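**Ticket 141: left gripper drops out at the tote bag table during open day**

Opened: January 21, 2020
Site: Kirema demo hall, table by floor mark 5
Hardware: Mulari hand-held grippers, wired, one pair
Software: Brenska recorder
Status: solved, one item left open

**What we saw**

First of all, the open day was a blast and I want that on record before the complaints start. Visitors loved the tote bag table. We let people pick up the grippers and try to get groceries in and out of a canvas bag the way we do it for recordings, and there was a line for it nearly all afternoon.

The trouble: every so often the left gripper went silent in the recorder. The width reading froze at its last value, the right one kept going happily, and after about 10 seconds the left came back without anyone touching the software. The live plot on the wall screen showed it beautifully, sadly, so the visitors noticed before we did.

It only happened on the bag task. The cup task on the next table uses the same recorder version and ran clean all day.

**Log**

**Entry 1.** Restarted the recorder between groups. Left gripper dropped again with the very next visitor. Restarted the laptop too, same story.

**Entry 2.** Swapped the two USB plugs at the hub. If the port were bad, the fault should have moved to the right gripper. It stayed with the left, so the hub is off the hook.

**Entry 3.** Asked a visitor (a very patient one, thank you!) to go slowly and talk us through what they were doing. The fish tofu pack is the hard item for beginners. It is slippery, the cloth bunches up in front of it, and people end up squeezing canvas when they meant to squeeze the pack.

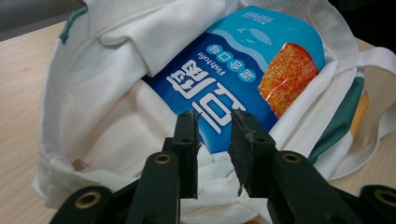 To get past the fold, most first-timers push down and twist the wrist outward. Staff don't do this, we lift the rim with one hand and go in with the other. That explains why two weeks of our own rehearsals never showed the fault. I tried the beginner twist with the left gripper and got the freeze on my third go. I may have cheered.

**Entry 4.** Moved the bag away and did the same twist in the air. No dropout. Did it again while holding the cable against the table edge with my other hand, and there it was. So the twist needs the cable to be snagged or pulled at the same time.

**Entry 5.** Watched the cables with both grippers at the bag. On this table they run down toward the person holding them, and the left one likes to lie along the side of the tote. When somebody leans in, a forearm or the bag itself can pin it.
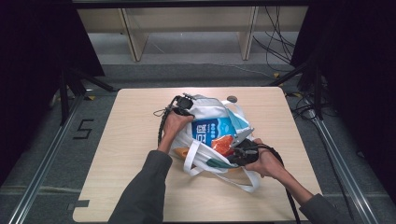
*Both grippers at the tote, with the left cable running down beside the bag.*

**Entry 6.** Opened the connector cover on the left gripper after closing. The plug was seated but the strain relief clip was not latched. Pulling lightly on the cable moved the plug enough to lose contact. Latched it, closed the cover, repeated the twist with the cable pinned, 21 tries, no freeze. Such a good feeling after a whole afternoon of guessing.

**Entry 7.** Asked Bisht, who look after our Mulari gear, about the slow recovery. Their reply: the recorder waits before looking for a lost device again, and the wait can be changed in the settings. I set it to 2 seconds for public days. With the clip open on purpose the left gripper now comes back quickly enough that you have to be watching the plot to catch it.

**Fix**

- Latch the strain relief clip and tug the cable once before closing the cover. Do this on both grippers.
- Leave some slack in each cable and keep it outside the handles of the tote.
- Show visitors the lift-the-rim move before they start. They get the pack out much faster and they enjoy it more – one kid did it on the first attempt and got applause from the line.
- Use the shorter reconnect wait for open days only. Put it back for regular recording, where we want a dropout to be obvious.

**Still open**

The recorder writes the frozen value into the file during a dropout without any flag. Takes made by visitors are not kept, so there is no cleanup to do from the open day, but I would like a warning in the file itself. Sent to Brenska as a feature request.

Also, please keep the bag table for the June open day! Several people asked if they could come back and try it with heavier groceries, and I said I would ask. I will bring a spare cable for the left side.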